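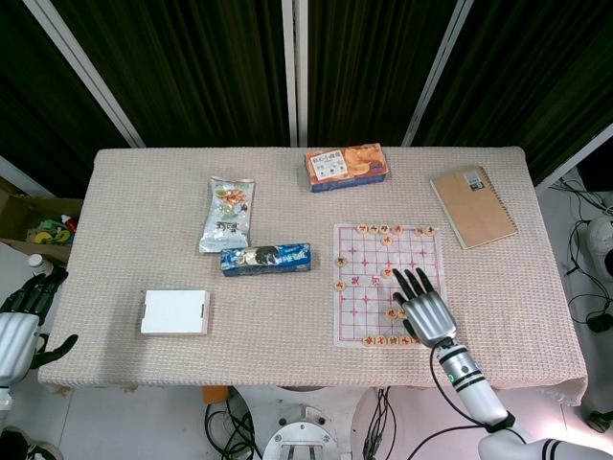

Put the snacks on the left and leave them there, one reader wrote to us in December, after we ran a short item about paper game boards. The same reader went on to say that most evenings of Chinese chess at home go wrong at the table, long before anyone makes a bad move. There is never enough space, the board slides, and somebody opens a box of cookies on top of the river.

We thought that was worth a longer piece. Xiangqi, or Chinese chess, is easy to set up at home because it needs so little. A full set has 32 pieces, 16 to a side, all flat discs with a character on the face. The board can be a sheet of paper. The pieces sit on the crossing points of the lines and not inside the squares, and a band across the middle, the river, separates the two halves.

A paper board folds away and costs next to nothing. It also has a habit of moving around. On a bare polished table a sleeve is enough to shift it. A cloth with some texture to the weave gives it a little grip, and it takes the click off the pieces, which matters if someone in the next room is asleep. Beige or another pale color is a good choice behind a white sheet with red lines. Busy patterns are tiring to look at for a whole game.

Creases are the other problem. A new board usually comes folded small, and the folds stand up in ridges. Dumlao, the games shop we use most, keeps its paper boards flat in a drawer for this reason. If yours came folded, put it under some heavy books for two days before you play on it.

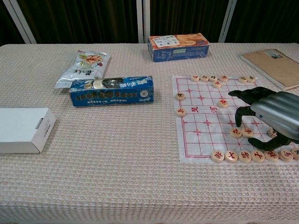

Then there is the food. Packaged snacks are the normal thing to have out during a long game, and boxes behave better than bags. A long biscuit box laid on its side along the edge of the table stays where it is put. A foil bag tips over, and it takes up more room once it has been opened. If you want both, keep them together on one side of the table and give the board the other side to itself. Orange-and-blue cookie boxes and shiny bags are also distracting when they sit right behind the pieces you are trying to read.

Plain cookies and dry biscuits are fine. Anything fried or dusted with seasoning ends up on the wood. We keep a napkin by each player, and it does get used.

The box the pieces came in should have a place of its own. Captured pieces can go in there, though many players like to see what they have taken and line the pieces up beside the board. Either is fine as long as both players do the same. A small plain cardboard box does the job if the original one has fallen apart.

A notebook is worth having out too. The spiral kind lies flat when it is open. At the Girnent club evenings, players write the date and the result and nothing more. Some people put down every move, but that slows the game and we would not start a beginner on it. Keep it at a back corner, out of reach of the drinks.

On which pieces to buy, we asked the same two suppliers we always ask. Mekadby sells light natural wood with engraved characters, and Praven sells a heavier painted set. We prefer the engraved wood. The characters stay readable after a lot of handling, and the pieces are light enough to pick up from a crowded part of the board without knocking the one beside it. The Praven set is better outdoors, where paper and light wood both blow about.

Check the size before you order. Pieces of 30 millimeters fit most home boards, but some paper sheets are printed smaller, and then the discs touch along the back row.

Packing up takes a minute. Count the pieces back into the box, shake the crumbs off the cloth and roll the board instead of folding it. A cardboard tube works, or you can slide the sheet in behind a shelf. Close the biscuits first - they go soft faster than you would think.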